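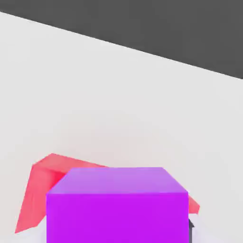

I very nearly didn't go. It was raining sideways, the Andlow bus was late, and I had convinced myself that an open day at a robotics workshop would be full of people who already knew everything and would look at my shoes. But my neighbour's girl had put the leaflet through the door specially, so off I went with my umbrella and a cheese sandwich.

Posted in December by Maureen at the kitchen table
14 comments | 2 shares

The place is called Kaston and it's out past the old Tremblay works, up a flight of stairs that smells of floor polish. I had pictured big orange arms throwing sparks about. Well! The first thing they sat us down in front of was a screen. Before any of their robots are let loose on real things, they practise in a made-up world inside the computer, and that was what most of the morning was about.

Our guide was Pei-shan Su, who has the sort of patience I associate with very good infant teachers. She showed us the simulated table, all pale and smooth and clean (I should like one at home), with a purple cube and a coral-red thing with slopes and corners to it. The man beside me thought the red thing was a bent plate. I said it was more like the rim of a box. We went back and forth on this for far too long and I don't believe either of us gave way.

The part I kept watching was the fingers. There are two of them, light grey, coming in on either side of the cube, and I found myself holding my breath as if it were a real cube and might be dropped on somebody's foot. Pei-shan told us the program they were running, which they call Pornine, goes through 3,000 tries overnight while they are all at home in bed. I asked whether it got fed up. She said no, but that she sometimes did on its behalf, reading through the results in the morning.

Then we were allowed a go ourselves, 15 minutes each with a little hand controller, and I have to report that I was dreadful. It's the judging of distance that does it - you think you are right over the cube and you are miles in front. My first four attempts I simply shoved it along the table. A boy who can't have been older than ten did it straight off and then very kindly tried to talk me through it, which made me worse. I did get hold of it in the end, just once, and there was a small round of applause that I enjoyed more than I probably should have.

I asked Pei-shan why everything was in such bright plain colours, and she said it keeps things simple to begin with, and that they make life harder later on, with different lighting and so forth. It put me in mind of learning to drive in the supermarket car park on a Sunday, back when they were shut on Sundays, before my father would let me anywhere near a roundabout.

There was tea afterwards, and a lemon drizzle that somebody had gone to real trouble over, and I got talking to a couple who had come all the way over for it and were going on to the garden centre. I missed one bus and caught the next. If they do it again in the spring I shall go, and I shall practise beforehand, though I haven't yet worked out on what. Possibly the sugar tongs.

Enjoyed this? Pop your email in the box to get new posts by newsletter. You can unsubscribe at any time.

This site uses cookies to remember your preferences. By carrying on reading you agree to their use.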